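About Us

Navaton started with a culvert. It sits under the lower road in Warnasum, and for as long as most people here can remember it has backed up every December and sent water into the gardens on the low side. A few of us got tired of carrying sandbags past one another and started meeting to talk about what a town our size could do about heavier rain and hotter summers, and we have kept meeting ever since (with better coffee these days, thank goodness).

We are a small nonprofit that helps neighboring towns plan for a changing climate together. Most towns around here can't afford a water engineer of their own, let alone a heat plan or a tree survey, but two or three of them sharing the cost very often can. So a good part of our work is simply getting people into the same room, finding out what each town has already tried, and writing it all down in words that a council member can read on the bus home.

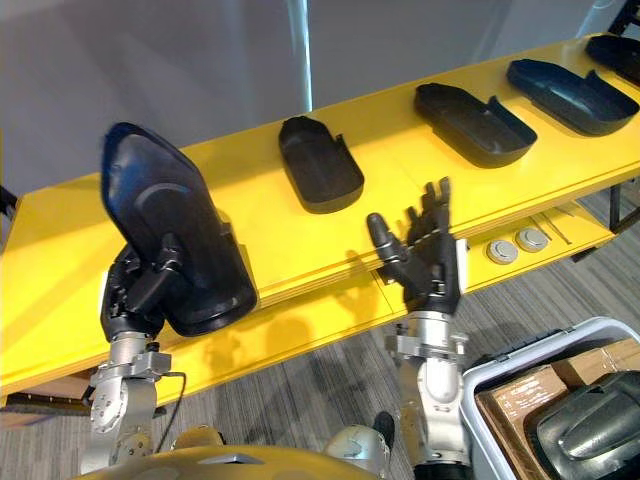 Marwan Shboul wrote to us after the first shared drainage survey that his town had been arguing over the same ditch for years without knowing that the town upstream had already measured it, and that he wished someone had put the two maps side by side a good deal sooner. We hear that sort of thing a lot, and it is still the best argument we have for doing what we do!

What We Do

Our longest-running effort is the Majali pairing program. Each pairing brings 2 towns together for a season, one that has already finished a piece of work (a rain garden, say, or a shaded school yard) and one that would like to begin. They visit each other, they swap budgets and contracts, and they go for a long walk along whatever stream or street is causing the trouble. We come along, take the notes, and help turn them into a plan that can go to a vote.

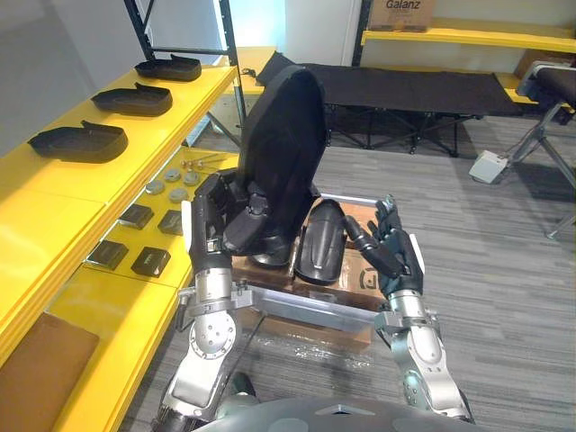
The Flikska Fund

Plans are lovely, but somebody has to pay for the gravel. The Flikska Fund makes small grants for the first piece of building work after a pairing, and we try hard to keep the paperwork short. The form is 5 pages long, and we are always looking for a page to take out. We have paid for swales, rain barrels, street trees, a new outlet for that culvert of ours, and one very handsome bench under a very young oak, which we are told will be a shady spot eventually.

Towns put in what they can, and that may be staff hours or the loan of a digger as easily as money.
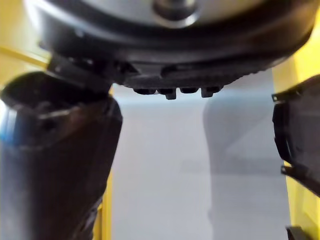 Does our town need a climate plan before we get in touch?
Most of the towns we work with don't have one when they first call. A street that floods or a playground that gets too hot is plenty to begin with, and we can work out the rest together.

We read every message ourselves, so please forgive us if a reply takes a few days during the rainy season, when a fair number of us are out looking at ditches.

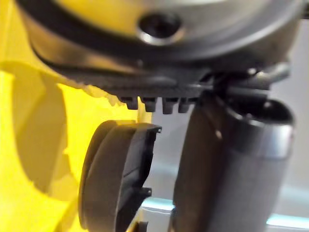
Come and See Us

Our office is upstairs on the market square in Warnasum, and visitors are welcome whenever the door is open. Bring your maps, old photographs of high water, and any stories your grandparents told about where the stream used to run. We keep a big table clear for exactly that purpose, and there is usually cake.

Page last updated May 21, 2025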